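Setting Up a Rehearsal Score in Dremora

Last updated February 19, 2018

A rehearsal score is the working record of a dance piece: counts, entrances, spacing, and the cue points that tie movement to sound. The steps below use Dremora 2 on a laptop and assume the music is already edited to its final length. The screens in version 1 are laid out differently, but the menu names are the same.

The sample file used throughout is Dadov, a quartet in four sections for a proscenium stage. Its sound track is by Wiegand and contains 3,708 beats, including the silent bars between sections three and four.

Before you begin

Export the music as a single WAV file. Compressed formats can add a short gap at the start, and every cue after it will be off by the same amount. Have the stage dimensions at hand, measured from the plaster line to the upstage masking. Wing space is entered separately.

Step 1. Create the project

Choose File, New Score. Enter the title and the number of performers. Leave "Auto-name roles" off. Type role letters (A, B, C, D) in the cast field. If a dancer is replaced later, the letter stays and only the cast sheet changes.

Step 2. Enter the stage

Open the Floor tab and type in width and depth. Set the grid to match the marks on the studio floor. If the studio is narrower than the stage, enter the stage size and turn on "Studio overlay," which draws the smaller rectangle inside the larger one.

Center line and quarter marks are on by default. Eighths are off. Turn them on for group work with fixed spacing.

Step 3. Import and count the music

Drag the WAV file to the lower track. Set the tempo by tapping the space bar for at least 22 beats; a shorter sample drifts. Dremora then places a tick on each beat it finds.

Check the ticks by ear at the start of each section. In Dadov the meter changes from 4 to 5 at beat 993, and the software does not detect this. Place the cursor on the beat, choose Insert, Meter Change, and type the new value. Ticks to the right are renumbered, and ticks to the left are unaffected.
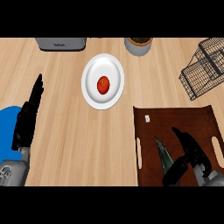 Step 4. Mark the phrases

Select a range of beats and press P. Give the phrase the name used in rehearsal, even if it is only a number. Phrases may overlap, so two performers can carry different phrases over the same beats. To shift a phrase without changing its length, hold Alt and drag.

Step 5. Place entrances and exits

Click the role letter, then the wing. Entrances are stored against the beat on which the dancer crosses into view. If the dancer needs lead-in counts offstage, enter them in the Prep field as a negative number.

Step 6. Print and back up

Set print scale to 100 percent. "Fit to page" shrinks the floor plans, and distances can no longer be read off with a ruler. Print the cue list on its own sheet for the stage manager.

Save a dated copy after each rehearsal. To send the score to a theater that runs Multen for cues, choose Export, Cue Text. Multen reads the beat numbers and labels but drops the floor plans, so send those as a PDF.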